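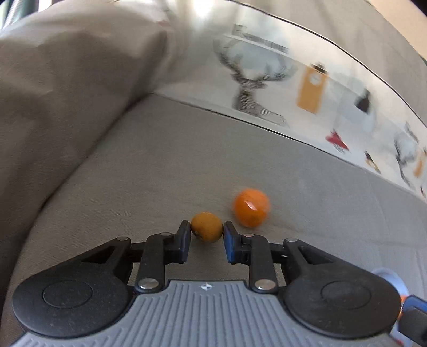 How long does the Jekora take to learn a new thermostat schedule? It doesn't learn anything; you tell it what you want in steps 1 to 9 below, and it does that every day until you tell it something else.

Home > Heating > Thermostats > Guides > Support

Filed under: Set-up and First Use

Section 4. Setting a Weekly Schedule

Before you start, the thermostat should be on the wall, wired, and showing a temperature. If it is showing two dashes, go back to Section 3 and look again at the wire you were fairly sure about.

You will need the four-digit installer code. It is 3857 on every unit we ship, so please don't rely on it to keep out teenagers. You can change it in step 9.

1. Press and hold MENU until the screen turns from gray to white. Let go. If you keep holding, you will end up in the language list, and the way out of the language list is in whichever language you land on.

2. Enter 3857 with the up and down arrows. Press OK after each digit.

3. Choose SCHEDULE, then WEEKLY. The option called CLASSIC is left over from the Clidberg model and does the same thing with fewer periods per day. Some people are fond of it.

4. Pick a day. The unit opens on Saturday, for reasons lost with the Clidberg's original software.

5. Set the time for WAKE, then the temperature. Repeat for LEAVE, RETURN and SLEEP. If you work from home, set LEAVE and RETURN to the same time and the thermostat will skip both.

6. Press COPY to use these settings on other days. Check each day you want and press OK. Days you don't check stay as they were.

7. Press SAVE. The screen says SAVED for a moment. If it says SAVE? with a question mark, it wants you to press SAVE again.

8. Press MENU once to go back to the main screen. A small clock in the corner means the schedule is running. A small hand means someone has overridden it, and you probably know who.

9. To change the installer code, go to SETTINGS, then CODE. Write the new one inside the cover of this manual. If you forget it, you will have to do the full reset in Section 9, which also wipes the schedule you just made.

Note: The unit stores up to 16 schedules. Most households use one, plus a second called VACATION that gets set up in February and is still on in the spring.

Note: If your boiler has a MacDonald control board, set the cycle delay to LONG before saving. Owners of the Durton board can leave it on NORMAL.

CAUTION: Do not set SLEEP below 45°F in a house with pipes in the outside walls. The thermostat will let you. It has no opinion about your pipes.

CAUTION: Turn off power at the breaker before removing the faceplate. The faceplate comes off easily — too easily, according to our mailbag — and the terminals behind it are live.

If something goes wrong

Screen shows E427: The clock has lost the time. Set it under SETTINGS, then CLOCK. Your schedule is still there.

Heat comes on an hour early or late: Daylight saving is set to MANUAL. Change it to AUTO, or go on adjusting it by hand twice a year like the oven.

Buttons do nothing: The keypad is locked. Hold both arrows until the padlock disappears.

For wall plates and spare covers, order part 3061. Screws are included with the plate but not with the cover.

Next: Section 5, Holds and Overrides

Contact Support | © Jekora Heating Controls. All rights reserved. | Back to top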